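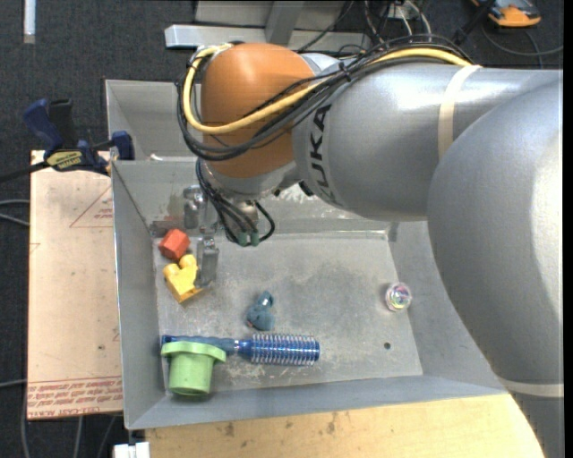

机器现在能替人干杂活了吗？——Cidum 课题小组结题报告

一、我们想弄清楚什么

选题的时候，组里争得很厉害。有人想做送餐小车，有人想做会叠衣服的架子，最后吵来吵去，发现大家心里惦记的其实是同一件事：那些又碎又烦的活儿，机器到底能不能接过去？收拾玩具、把一筐杂物分门别类、从料箱里把零件一个一个拿出来摆好，这些事人做起来连脑子都不用动，一边听歌一边就干完了。可要是让机器来做，难度一下子就上去了！

我们给课题起名叫 Cidum，没有什么深意，就是讨论到很晚的时候随手写在白板上的，后来文件夹、程序目录、周报抬头全用了它，也就改不掉了。

具体的问题定得比较窄：给机械臂一个金属料箱，里面散放着形状、材质都不一样的小东西，让它一件件夹出来，放到箱外。这个任务在文献里一般叫“箱内拣选”，听上去像车间里的活，但把零件换成玩具和梳子，就成了每个有小孩的家庭晚上都要做的事。我们喜欢它正是这一点，家里和车间两头都能沾上。

报告分几块来写：先讲我们去看了别人怎么干活，再讲台子和物品，然后是试验过程、遇到的麻烦，最后回答标题里的问题。第一次写这么长的报告，有些地方啰嗦，请老师见谅。

二、先去看人怎么干

动手之前，指导老师要求我们先去实地看，不许一上来就写代码。当时觉得多此一举，看完之后全组都服气了。

九月里我们联系了两个地方。一个是学校附近的洗衣店 Lesovon，另一个是做小件包装的 Dinsa 车间。

在 Lesovon，我们看的是收件后的第一步：掏口袋、分颜色、把混在衣服里的杂物捡出来。店里的师傅动作快得惊人，手伸进衣服堆里捏一下就知道里面有没有硬东西，眼睛根本没往那边看。我们问她是怎么判断的，她想了半天，说“摸着不对劲就是了”。这句话后来被我们抄在周报里，成了整个课题的难点说明。人的手又能使劲又能感觉，两件事同时在做，而大部分便宜的夹爪只会使劲。

店里还有一个细节值得记一下。师傅捡东西时经常先拨一下，把压在下面的翻上来，或者把靠着筐壁的往中间扫一扫，然后再拿。她自己大概都没意识到有这一步。我们后来在试验里吃足了“贴壁”的苦头，才想起来那一拨有多聪明。

Dinsa 那边是另一种情形。东西规整得多，同一箱里全是同一种瓶盖或者同一种垫片，节奏也固定。带我们参观的班长说，最烦人的岗位是“理料”，就是把倒进来的乱料理顺，后面的机器才吃得下去。前后都是自动的，中间这一段还得靠人站着。我们听了特别兴奋，这不就是我们要做的题目吗！

看完两处，我们在本子上写下了几条感想，原样抄在下面：

人在拿东西之前，会先把局面弄得好拿一点。
人很少只看一眼就下手，手碰到之后还会改主意。
掉了就再捡，没有谁会为掉了一次而停下来。

第三条后来对我们写程序帮助最大，后面会讲到。

三、台子和物品

机械臂用的是工业型的，外壳上有 KUKA 字样，手腕是橙色的，电缆和线束从腕部旁边绕着走。第一次站在它旁边的时候确实有点发怵，比想象中粗壮得多，前臂那一段比我们谁的胳膊都粗。它动起来又很平顺，看久了会觉得有种笨笨的温柔。

末端装的是金属夹爪，手指细长，朝下伸进箱子里夹东西。夹爪的优点是结实、直接，缺点也明显：手指就那么宽，两指合拢时要是没有对准物体的中间，东西就会转一下跑掉。

料箱是灰色金属的，四壁带斜度，底面是平的长方形，上面有不少划痕和深色的印子。斜壁有好处也有坏处。好处是夹爪下去时不容易和箱壁硬碰，坏处是圆的东西总爱停在壁根，而壁根恰恰是最难下手的地方。箱子旁边用夹具固定，防止手指碰到箱壁时把整个箱子推走。固定这件事我们起初没当回事，后来专门返工了一遍。

物品库一共准备了 12 种，挑选的标准只有一条：家里找得到，或者玩具柜里翻得出来。箱里常见的几样，我们各说几句。

圆筒梳。蓝色，一头是细柄，另一头是带刷毛的圆筒。它是全组公认最有意思的一件，从柄上夹，重心在另一头，提起来就往下坠；从圆筒上夹，刷毛又有弹性，夹爪以为夹紧了，其实还能滑。

透明小球。里面有粉、绿、白几种颜色的花纹，好看，也最气人。透明的东西对深度相机不友好，经常在数据里变成一个洞。

黄色玩具积木。表面有圆鼓鼓的凸起，还带缺口。只要角度合适就很好夹，角度不合适时手指会骑在凸起上。

橙红色多面块。面多，棱多，看着难，其实挺听话，总能找到合适的面。

青蓝色小玩偶。底部圆、上面窄，夹高了容易脱，夹低了挺稳。

浅绿色杯形玩具。口沿向外张，下面收窄。从外面夹和从口沿夹是两种完全不同的策略，我们为此吵过一整个下午。

其余的物品轮换着放，性质和上面几件大同小异，就不一一写了。

四、程序怎么组织

控制程序分成看、选、做三段，外面用一个叫 Witer 的小调度程序串起来。Witer 是我们自己写的，代码不漂亮，但是能用，每一次动作从拍照到松手全部留有记录，出了问题可以倒回去查。整个课题里最让人骄傲的大概就是它（虽然最初它只是一个用来改文件名的脚本）。

看的部分，相机固定在料箱上方偏侧的位置。每次动手前拍一张，得到颜色和深度，再用现成的分割模型把物体大致分开。我们没有训练大模型的条件，只在最后一层做了一点微调。

选的部分，程序会给出一批候选的抓取姿态，按得分排序。得分考虑几个因素：手指会不会撞到箱壁、会不会同时碰到旁边的物体、夹持的位置离物体中心有多远。各项的权重起初靠拍脑袋，后来根据记录慢慢调过来。

做的部分看起来最简单，实际上花的时间最多。手指下降的速度、合拢的快慢、提起之前要不要停顿，每一项都影响结果。比如提起之前稍微停一下，让东西在手指之间坐稳，掉落就明显少了。这个改动只有一行代码，效果好得让我们在实验室里叫了出来。

还有前面提到的“掉了就再捡”。第一版程序很死板，抓空一次就报错，等人来按确认。受 Lesovon 师傅的启发，我们把失败改成了一种正常状态：抓空了就重新拍照、重新选，继续干。改完以后整个台子的气质都变了，从一个动不动就喊停的机器，变成了一个有点执拗的小工。

五、试验过程

试验分 3 轮，合计做了 2,000 次抓取尝试。这个总数是开题时写进计划里的，后来为了凑齐它，我们没少在实验室吃盒饭。

第一轮，单件。箱里只放一件东西，位置随机。目的是摸清每件物品的脾气。积木和多面块表现很好，几乎让人觉得课题已经做完了。玩偶也不错。小球和圆筒梳则给了我们当头一棒，小球经常看不见，梳子经常提到一半歪掉。

第二轮，散放。把几件混在一起，但不刻意堆叠，每次拿出一件就重新看一次。这一轮和家里收玩具最接近，也是我们看得最入迷的一轮。有一次杯形玩具压着梳子的柄，程序先挑了杯子，再去拿梳子，顺序和我们几个人心里想的一模一样。程序里根本没有写“先拿上面的”，它只是发现那样得分更高。全组围着屏幕看，比看球赛还热闹！

第三轮，混乱。把一整盒东西往箱里一倒，爱怎么躺就怎么躺。结果当然难看一些，常见的失败有这么几类：

贴壁。物体紧靠箱壁，手指插不进去，候选姿态全部被判为会碰撞，程序干脆认为箱子里没有可拿的东西。
成双。两件东西挨得太近，被当成一件，夹起来以后其中一件半路掉下。
滚走。手指碰到小球，还没合拢，球就溜到另一头去了。
误判。透明的部分被当成箱底，手指下得太深。

针对贴壁，我们加了一个“拨”的动作：当所有候选都不可行时，手指合拢，从壁根往中间轻轻推一下，然后重新拍照。这个动作就是照着洗衣店师傅的手学的。加进去之后，原先卡死的局面大多能继续往下走，虽然拨一下要花不少时间，有时还会把别的东西推到另一面壁上去，得再拨回来。看它来来回回地推，很像小孩吃饭时追着一颗豌豆跑。

针对小球，我们试过换灯光、换角度，都有一点用，但都不彻底。最后的办法是把颜色图和深度图分开判断，颜色上看着有东西而深度上是空的，就按圆形物体去估计位置。这个办法只对我们这个小球有效，换成一只玻璃杯就未必了，报告里必须老实写明。

六、几次翻车记录

老师说失败也是数据，所以单独列一节。

最大的一次翻车和算法没有关系。料箱最初只靠自重放着，手指碰到箱壁之后箱子移动了一点点，肉眼完全看不出来，而程序还以为它在原处。从那以后每次抓取都偏，我们查了两天的代码，重新标定了相机，甚至怀疑是夹爪松了。最后有人拿尺子量了一下箱子的位置，全组沉默。固定夹具就是在那之后装上去的。

第二次是线缆。腕部转到某些角度时，旁边的线会绷得比较紧，我们不得不在程序里限制手腕的转动范围，代价是有些本来很好的抓取姿态用不上了。做软件的同学对此非常不满，做硬件的同学则认为线才是大爷。这个矛盾到结题也没有完全解决。

第三次比较好笑。有一晚换了新的权重，程序突然变得极其偏爱圆筒梳，不管箱里有什么都先拿梳子。查下来是刷毛在深度图里产生了很多细小的起伏，每个起伏都被当成一个可以夹的地方，得分叠在一起，梳子就成了明星。

七、家里和车间，哪边更近

做完试验，我们回头把结果和当初看到的两个地方对了一遍。

先说车间。像 Dinsa 那样的理料岗位，物品单一，形状已知，料箱位置固定，灯光也可以自己定。在这种条件下，我们认为机器已经够格去试了，单件那一轮的表现很能说明问题。真正要补的是速度和长时间稳定。我们的台子从拍照到放下一件，动作谨慎得很，和班长手下的工人相比慢出一大截。工人还会顺手挑出坏件，我们的程序对好坏没有任何概念。

再说洗衣店。衣服是软的，口袋是暗的，要找的东西往往看不见，只能摸。我们的夹爪没有触觉，这一项基本不用谈。不过分类的那一半，也就是把已经掏出来的杂物归到不同的盒子里，跟第二轮散放试验很像，我们觉得有戏。

最后是家里。收玩具这件事，从结果看，慢一点能做，乱一点也能勉强做。可是家里没有固定好的料箱，也没有谁会在客厅里立一台工业机械臂。玩具散在沙发底下、床缝里，旁边可能还有孩子和猫。我们做的只是其中“拿起来”这一小步，走过去、找到、判断该不该拿、放回原来的抽屉，每一步都可以再做一个课题。

所以标题的问题，我们的回答是：在一只箱子的范围里，机器能干，而且干得比我们开题时预想的好得多；出了这只箱子，还早。写下“还早”两个字的时候大家并不沮丧，因为看过它自己把贴壁的积木拨出来再夹走之后，很难不对后面的事情抱有期待。

八、不足与后续

样品太少，而且都偏硬。毛绒玩具、袜子、塑料袋一样都没有试，它们在家里恰恰最常见。

成功的标准定得偏松。只要物体离开箱子并放到指定区域就算成功，没有考虑摆放的姿态，也没有考虑有没有夹出印子。

三轮试验之间改过程序，严格来讲各轮的结果不能直接比较。记录里写了每次改动的时间，想细看的同学可以对照着读。

后续想做的事情很多，按想做的程度排个序：给手指加上简单的力反馈，哪怕只知道夹没夹住也好；让程序学会主动拨散一堆东西，别等到没有办法了才拨；试一试软的物品。还有同学坚持要让机械臂把梳子插回笔筒里，这个目标已经写进了下一期的申请。

九、分工与致谢

小组按看、选、做三段分工，Witer 由全组轮流维护，试验时轮班值守。实验记录、标定数据和各版本的程序都放在课题目录下，文件名里凡是带“最终”两个字的都不是最终版，请以日期最晚的为准。

感谢 Lesovon 和 Dinsa 让我们进门，还耐心回答了一堆外行问题。感谢实验室的老师在我们反复按急停的时候没有把我们赶出去。

Cidum 课题小组
4月26日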